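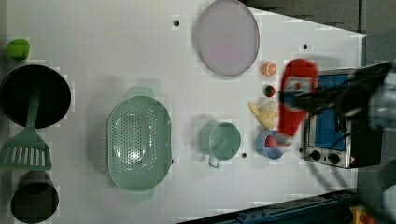 The toy kitchen at Hatdale, with the gripper over the small blue bowl.

Beneden data collection: questions we keep getting

How many examples do you have?
Almost 4000. Ask how many are any good and the number gets smaller. Mohandas Rodrigues checked a batch of 400 and kept 86.

Why so few?
Hesitation, mostly. An operator dithers over the banana, and the model learns to dither. Andden's advice was to keep everything and let the training sort it out. We tried that and didn't care for the result.

Why toy food?
It's cheap and it doesn't rot. Whether any of this carries over to a real tomato is a fair question, and we don't have an answer.

Do you move things between takes?
Yes, every 8 takes. People still put the plate back near the same spot, so I wouldn't call the layouts random.

Will more data fix it?
Buzatu says so. Buzatu also sells collection hours.

Can I get a copy?
The checked part only. Write to Mohandas and say what you plan to train.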